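## Gornora's button library opens its drawers again in May

After a winter of scrubbing, sorting and a good deal of tea, the button library in Gornora is getting ready to lend again. The shelves are back up, the new lamps are in, and the little brass bell on the counter has been polished so well that people keep ringing it just to hear it.

For anyone new to town (and welcome, if you are!), the button library began in the back room of the old Berisha dry goods store, when the family who ran the shop found they had more odd buttons than they could ever hope to sell. They put them out in cookie tins and told customers to take what they needed and bring back something in return when they could. Folks did, year after year, and the tins multiplied until they filled a wall. When the store closed, the town took over the room and the tins along with it, and the library has kept to the same friendly rule ever since.

Last fall a leak in the roof put a stop to all that. The buttons themselves came through just fine, but the paper labels did not, and a great many tins had to be opened, dried out and gone through by hand at kitchen tables all over town. The work took most of the winter and turned up 455 kinds of button that had never been properly written down, including a set of 36 in green glass that had been sitting under a layer of plain shirt buttons for who knows how long.
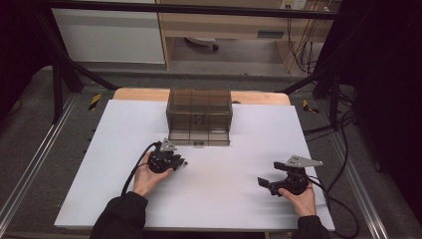 The new arrangement goes by size first and color second, which longtime visitors may need a little while to get used to. The old way was by the name of whoever had brought the buttons in, and it was charming, but it did mean that finding a match for a winter coat could eat up a whole afternoon. Coat buttons now have the low shelves by the window, where the light is best, and the tiny ones for baby clothes and doll dresses are up at the counter, safely out of reach of the very young.

Repairs to the roof and the room came to $2000, and the bulk of it was raised at the chili supper in February, where 73 bowls were served before the pot ran dry. The rest came from the Giker Street bakery, which put a jar beside the register and set aside the money from its cinnamon rolls for a month. There is a bit left over, and it will go toward a proper sewing table, so that people can stitch a button on right there and head home with the job done.

Visitors from Asura, across the river, are just as welcome as they have always been. The footbridge is open again, and it is a pleasant walk over if the wind is behaving. Bring the garment along if you can, or at least one of its surviving buttons, as matching from memory is harder than it sounds and navy blue has fooled many a confident person.

The doors open at ten in the morning, and there will be coffee and lemon cake for as long as they last. Donations of buttons can be left at the bakery until then, in a jar or a bag with the lid or the top closed up tight, please. Zippers and hooks will have to wait until the fall, when the second cupboard is finished.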